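日期：2025年8月11日　　作者：Flekcombe 日常物品研究小组
栏目：论文选载 ＞ 物质文化与空间 ＞ 公共桌面

3.2　圆桌作为暂放处

前一节讨论的是有抽屉的桌子。抽屉的好处在于，人们可以把尚未决定去向的东西塞进去，然后宣布桌面已经整理完毕。圆桌没有这种体面的退路。它既无抽屉，也无角落，东西放上去之后，只能和所有围坐的人相互对视，直到有人先移开目光。

我们在 Halia 共用大厅的观察始于一月。大厅的使用守则共9条，其中一条要求“离席时桌面应恢复原状”，至于原状是什么，守则保持了令人钦佩的沉默。管理方 Tsikata 对此的书面答复是：“以常识为准。”本文余下部分大体上可以看作对这四个字的注释。

我们把桌上的物品按其滞留的理由分为三种。第一种是正在使用的，例如水杯。第二种是即将使用的，例如线缆；它们的“即将”弹性很大，可以从几分钟延伸到一个季度。第三种是尚未拆开的清洁用品。这一种最值得写，因为它们的本职是消除桌面上的杂物，而在包装打开之前，它们自己就是杂物。受访者通常不接受这一归类，有人坚持认为海绵“不算东西”，并在后续问卷里把这句话又写了一遍。

需要说明编码口径。一件物品只要接触桌面即计入，装在透明袋里的按袋计，不按袋内物计。透明包装给编码员带来过不少争论：袋子里的东西看得见，却未必认得出，而认不出的东西往往被写成“工具类”。在早期的编码表中，“工具类”一度膨胀到可以容纳整个文明。后来我们规定，凡不能确认用途者，只记颜色和长短，争论随之减少，编码表也随之变得像一份布料订单。

图3所涉圆桌属于第二、第三种物品共处的情形。线缆盘成一团，一端的接头朝外；旁边是带“Deeyeo”字样的透明包装，内有一块蓝色椭圆形的海绵状垫子；另一只透明袋中的蓝色物件依前述口径只记为“蓝色，带粉色部分”。三者彼此靠近，却谈不上排列。

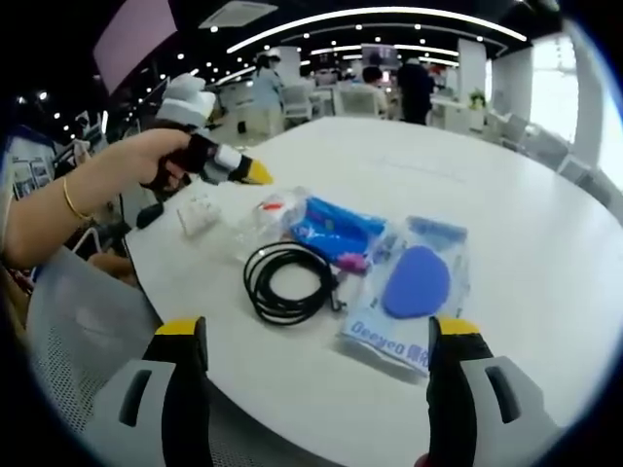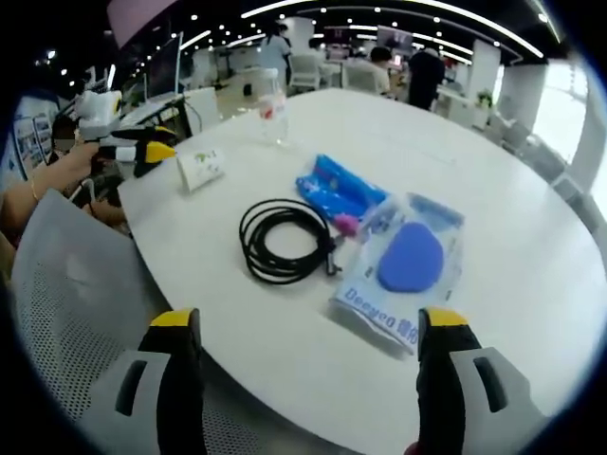 图3　白色圆桌上的线缆与两只透明包装袋。

3.3　聚拢与摆放

受过方桌训练的人整理桌面时，会先找一条边，再把东西与边对齐。圆桌使这一技能当场作废。弧线不提供平行，只提供一种模糊的劝告：往中间去。我们把由此产生的布局称为“聚拢”，以区别于有明确次序的“摆放”。图3的两幅中，线缆与两只袋子都相互挨近，可归入聚拢；我们不打算进一步推断这种布局是谁的主意，也不推断它维持了多久。单张图像回答不了这类问题，尽管审稿人曾经希望它能。

线缆在聚拢中的地位较为特殊。盘起来的线缆在礼仪上等同于叠好的衣服，它表示有人努力过。至于盘得是否规整，受访者的标准相差悬殊。在 Pullden 的预调查里，同一团线被评为“收好了”和“像是掉下来的”，两位评定者共用一张办公桌，据说至今如此。我们最终放弃了规整度评分，只记录线缆是否成圈、接头是否露在圈外。这两项指标枯燥，但没有引起纠纷。

包装袋则服从另一套逻辑。透明包装让物品处于一种半到场的状态：它已经离开货架，还没有进入劳动。问卷共发出1000份，其中一道开放题询问“您桌上未拆封的物品在等什么”。最常见的回答是“等有空”，其次是空白。一位受访者写道，他的海绵在等桌子变得足够脏，而桌子在等他先把海绵拿走。我们认为这是全部材料中对圆桌问题最清楚的表述，因此没有再给它编码。

3.4　局限

首先，Halia 大厅的圆桌均为同一批采购，结论未必适用于直径更小的桌子。小桌上的物品没有聚拢的自由，只有不掉下去的义务。其次，我们的观察时段每次为90分钟，短于一顿认真的午饭，更短于一根备用线缆的平均寿命。再次，全部条目接近2690条，其中瓶子、纸牌、小盒一类的边缘物品编码一致性偏低，本节未将其纳入比较。

最后，观察者自己也要用桌子。记录表、笔以及一只装着备用标签的透明袋，在若干场次中曾被另一位编码员如实录入。相关条目已经剔除，那只袋子目前仍在桌上。

关键词：圆桌；暂放；线缆；未拆封物品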